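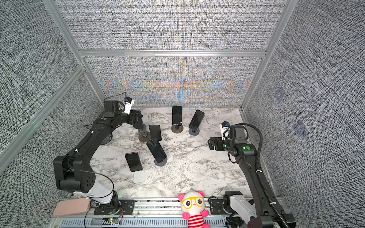
Two arms, six phones and a tabletop's worth of stands at the Jutura workshop. Photo: Jutura

5 min read
14 shares | 6 comments

Jutura opens its phone-and-stand recordings to outside teams

Jan 28, 2024 – I'm Rocío Peñalver, I run data collection at Jutura, and I get to write this announcement myself because I lost the argument about hiring somebody to do it. So please bear with me, I've never written a press release before and I've already been told it's too long!

The news first. Starting today, Jutura is making its first set of two-arm recordings available to outside research groups and small companies. The set is called Drasel. It has 1,000 recorded runs in it, all of them built around one ordinary job: picking up a smartphone and setting it on a stand, or taking it off again. Universities and nonprofit labs pay nothing. Companies can get a paid license, and the price depends on how big you are.

I know what you're thinking, because my sister said it at dinner. A thousand runs of putting a phone on a stand? Yes! And I'd happily have done more.

Phones on stands are a really nice problem. A phone is flat, smooth and dark, and when it's lying back at an angle a camera sees a lot of reflection and not much else. Stands come in all kinds of shapes. We've got round bases in bronze and dark gray, a white rectangular one, and a few more in a drawer that we rotate in. A phone can stand up straight, lean back, or slump sideways across the table with one end resting on a base, and each of those needs a different approach from the gripper. Sometimes one arm can do it alone. Sometimes it's much easier if the second arm steadies things, and a person running the arms figures that out in a second or so. A learning system has to see it done, many times, in many slightly different ways.

How we record

Every run in Drasel was done by a person. An operator moves a pair of handles, the arms follow, and we save what the cameras see along with the position of every joint and how far each gripper is open. There's a camera on each wrist, just above the fingers, plus a fixed view of the whole workspace. The wrist views are the ones most people ask about, and I agree with them, they're great for those last few inches before contact.

Before each run the operator gets a card with a starting layout and a goal. The card says things like "front left phone, lean back, move to tall stand," and that's all it says. We decided early on not to tell people which arm to use or which side to grab from. Lucía Soler, our lead operator, pushed hard for that. She'd worked on an earlier project where everybody was trained to do the job exactly one way, and the system they ended up with was lost the moment a phone was turned a little.

"If I fumble it and then fix it, keep that," Lucía told me when we were writing the rules. "The fixing is the good part."

So we kept it. In Drasel, 300 of the runs include a slip, a regrasp or a second try, and they're tagged so you can pull them out or train on nothing else. We tossed a run only when a recording was broken, meaning a camera dropped or the files didn't line up. Runs where the phone ended up flat on the table are in there too, with the outcome marked.

Operators work in blocks of 15 minutes and then swap out. Driving two arms at once is tiring in a way that sneaks up on you (I lasted one block and had to go sit down), and we could see it in the data when people went too long. The movements got jerky and the pauses got longer. Short blocks fixed most of that.

The workspace

A word on the setup, since three groups who tried early copies asked. The arms reach in over a white marble-patterned top, and the workspace is closed in on three sides with gray woven-textured panels. The frame is aluminum extrusion, which means you can build something close to ours with parts you can order and a weekend. The full parts list and the drawings come with the download. Arben Kneževič, who designed the enclosure and has rebuilt it more often than he'd like me to say, also wrote a guide to mounting the arms and calibrating the wrist cameras. It's long. Read the part on cable routing before you bolt anything down – I mean it.

If your setup doesn't match ours exactly, that's fine. One of our early testers, a small company called Brerkulik, trained on our runs and then recorded a short batch on their own table to finish the job. Here's what their engineering lead, Dragica Gashi, had to say:

"We had 2 people and no time to record everything from scratch. Starting with somebody else's runs meant we spent our own hours on the cases that were particular to us. The tagged mistakes were the most useful part for our team."

I should be clear about what Drasel won't do. It covers phones and stands. It doesn't cover cases, charging cables or anything with a screen that's lit up, and a system trained only on these runs will probably get confused by all three. The lighting is fairly even from run to run, too. We've written up the gaps we know about in the notes that come with the files, and if you find others, write and tell us. We'll add them.

What's next

The second set is already being planned, and we want it out in September. Cables are first on the list. Trinidad Rivera is heading that one up, and she's been bringing in tangled chargers from home, which I think says a lot about either her commitment or her kitchen drawers. We're also going to vary the lights and the tabletop this time, after hearing the same request from nearly everybody who tried the early copies.

Some of the second set will be recorded at our new space in Godoy, where we're putting in more stations. We're hiring operators there! You don't need a technical background. Patience and steady hands help, and we train everybody on the job, paid from the first day. Several of our best operators had never touched a robot arm before they started here.

How to get it

Research groups can request access through the Jutura website. Tell us who you are and what you'd like to try, in a few lines, and we'll send a download link. Companies should use the licensing form on the same page. The files are big, so if your connection is slow, ask us for a drive in the mail and we'll work it out.

About Jutura

Jutura records people doing everyday handling work with robot arms and prepares those recordings for teams building learning systems. We're a small company and we answer our own email.

Press contact: Rocío Peñalver, data collection, Jutura

Related
Jutura to open second recording space in Godoy
Arben Kneževič on building an enclosure you can take apart
Why we keep the fumbles: notes from the operator desk
Now hiring: operators, no experience needed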